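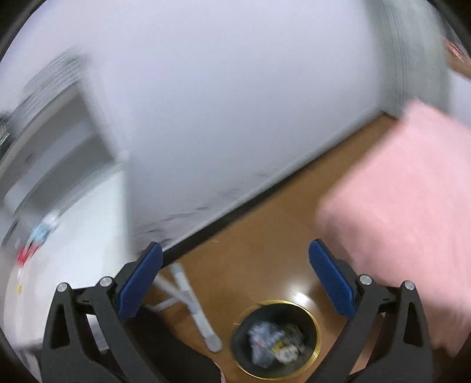 Was kostet es, einen Hund für zwei Wochen in einer Tierpension unterzubringen?
Im Parnus zahlt man für einen mittelgroßen Hund in der Hauptsaison 398 Euro, Futter und tägliche Ausläufe eingeschlossen. Impfungen und ein Wurmtest müssen vorher erledigt sein und gehen extra.

Tag der offenen Tür in der Tierpension Parnus
Juli, von Brisa Salinas

Seite drucken | Per E-Mail versenden

Mit dieser Frage bin ich an einem Montag nach Prundier gefahren. Unsere Leser stellen sie jedes Jahr vor den Sommerferien, und die Preise auf den Internetseiten der Pensionen sind oft schwer zu vergleichen. Das Parnus öffnet einmal im Jahr alle Bereiche für Besucher, auch die Küche und die Krankenstation. Der Rundgang begann um zehn Uhr und dauerte etwas mehr als zwei Stunden.

Das Haus liegt am Ortsrand hinter einer ehemaligen Gärtnerei. Mit dem Bus sind es von der Haltestelle noch zehn Minuten zu Fuß, der Weg ist nicht ausgeschildert. Wer mit dem Auto kommt, soll auf der Wiese parken und die Tiere zunächst im Wagen lassen, bis jemand vom Empfang herauskommt. Bei den hohen Temperaturen an diesem Tag war das keine gute Regel, und am Empfang hing ab elf Uhr auch ein Zettel, dass man den Hund gleich mitbringen darf.

Geführt hat uns die Leiterin, Merja Toivonen. Sie hat die Pension vor einigen Jahren übernommen und seitdem die Zahl der Plätze verringert. Früher standen die Zwinger in einer langen Reihe, Gitter an Gitter. Jetzt sind es geschlossene Zimmer mit je einer Tür nach draußen, und zwischen den Zimmern wurden die Wände gedämmt. Es bellt trotzdem. Wenn unsere Gruppe an den Fenstern vorbeiging, standen die meisten Hunde sofort auf, zwei blieben einfach liegen.

Die Zimmer

Es gibt zwei Größen. Das kleinere Zimmer ist für einen Hund gedacht, das größere für zwei, die zusammenleben. Fremde Hunde werden nachts nie zusammengelegt, tagsüber nur nach einem Probelauf. Ein solcher Probelauf gehört zur Anmeldung und kostet nichts, muss aber spätestens zwei Wochen vor der Abgabe stattfinden. Die eigene Decke darf mitgebracht werden. Näpfe stellt das Haus, ebenso Spielzeug, das nach jedem Gast gewaschen oder weggeworfen wird.

Der Auslauf misst 600 Quadratmeter und ist in drei Felder geteilt. Das hintere Feld hat Schatten durch alte Obstbäume, die beiden vorderen haben Sonnensegel. Der Zaun ist hoch und unten eingegraben. Eine Besucherin fragte nach läufigen Hündinnen. Sie werden nicht aufgenommen, auch nicht gegen Aufpreis, und wenn die Läufigkeit während des Aufenthalts beginnt, ruft das Haus an.

Die Katzenetage

Im ersten Stock sind die Katzen untergebracht. Hier führte Esmaeil Rahimi, gelernter Tierpfleger, der auch die Krankenstation betreut. Wir durften nur zu viert hinein und mussten die Schuhe überziehen. Die Abteile reichen bis zur Decke und haben mehrere Ebenen. Jede Katze kann sich in eine Höhle zurückziehen, und die Pfleger holen sie dort nicht heraus. Am Anfang fressen viele schlecht. Das Haus wartet einen Tag ab, bietet dann anderes Futter an und verständigt am zweiten Tag ohne Appetit die Tierärztin.

Freigänger sind ein schwieriges Thema. Rahimi rät, solche Katzen besser zu Hause zu lassen und jemanden kommen zu lassen. Auf der Etage dürfen sie nicht ins Freie, der Balkon ist zwar vernetzt, aber klein. Für Katzen gilt ein Tagessatz, der Rabatt beginnt erst in der dritten Woche.
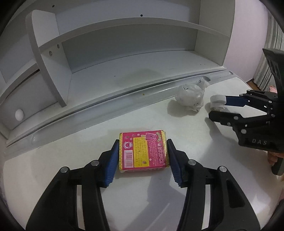 Futter und Medikamente

Die Küche war für mich der interessanteste Raum. An der Wand hängt für jedes Tier eine Karte mit Menge, Uhrzeit und Unverträglichkeiten. Im Haus wird Trockenfutter der Marke Tovar verwendet, wer ein anderes möchte, bringt es in der geschlossenen Originalverpackung mit. Selbst abgefülltes Futter nimmt die Pension nicht mehr an, weil es mehrfach Verwechslungen gab. Rohfleisch wird eingefroren akzeptiert, wenn es portioniert ist und der Name auf jeder Portion steht.

Tabletten geben die Pfleger ohne Aufpreis. Für Insulin und andere Spritzen wird eine Gebühr berechnet, und die Besitzer müssen einen Plan der eigenen Tierarztpraxis vorlegen. Ein handgeschriebener Zettel reicht nicht. In der Krankenstation stehen drei Boxen und eine Waage. Behandelt wird dort nicht, die Tierärztin Itzel Lozano kommt zweimal in der Woche vorbei und ist sonst telefonisch erreichbar. Ihre Rechnung geht an die Besitzer. Beim Aufnahmegespräch wird eine Summe festgelegt, bis zu der ohne Rückfrage behandelt werden darf.

Buchung und Preise

Die Buchung läuft seit dem Frühjahr über das Programm Skurton, das auch andere Pensionen in der Gegend benutzen. Man legt ein Konto an, lädt ein Foto des Impfpasses hoch und bekommt danach die freien Termine angezeigt. Am Vorführrechner im Empfang hat das bei mir erst im zweiten Anlauf geklappt, das erste Foto war der Software zu dunkel. Telefonisch kann man weiterhin buchen, allerdings nur vormittags.

Die 398 Euro für zwei Wochen gelten bis zu einem Gewicht von 25 Kilogramm. Für größere Hunde sind es 420 Euro. Außerhalb der Ferien wird es billiger, eine genaue Liste liegt am Empfang aus. An- und Abreisetag werden jeweils voll berechnet, was bei kurzen Aufenthalten ins Gewicht fällt. Bei einer Absage weniger als zehn Tage vorher behält das Haus die Hälfte.

Für die Sommerferien war beim Rundgang noch ein einziges kleines Zimmer frei, und das nur für die letzte Ferienwoche. Bei den Katzen sah es besser aus. Sarahí Ponce vom Empfang empfiehlt, für den Sommer schon im Januar anzufragen und den Probelauf in den Februar zu legen, wenn es ruhig ist. Eine Warteliste gibt es auch, man muss sich aber alle vier Wochen melden, sonst wird der Eintrag gelöscht.

Was mir gefehlt hat, war eine Auskunft zur Nacht. Laut Aushang ist immer jemand auf dem Gelände. Auf Nachfrage erfuhr ich, dass diese Person in der Wohnung über dem Empfang schläft und um Mitternacht eine Runde macht. Kameras in den Zimmern gibt es nicht. Fotos werden auf Wunsch jeden zweiten Tag verschickt.

Kleintiere wie Kaninchen und Meerschweinchen nimmt das Parnus nur in den eigenen Käfigen auf, Vögel gar nicht. Besichtigungen außerhalb des offenen Tages sind nach Anmeldung möglich, dann jedoch ohne die Katzenetage.

Kontakt | © Redaktion Haustier und Reise | Nach oben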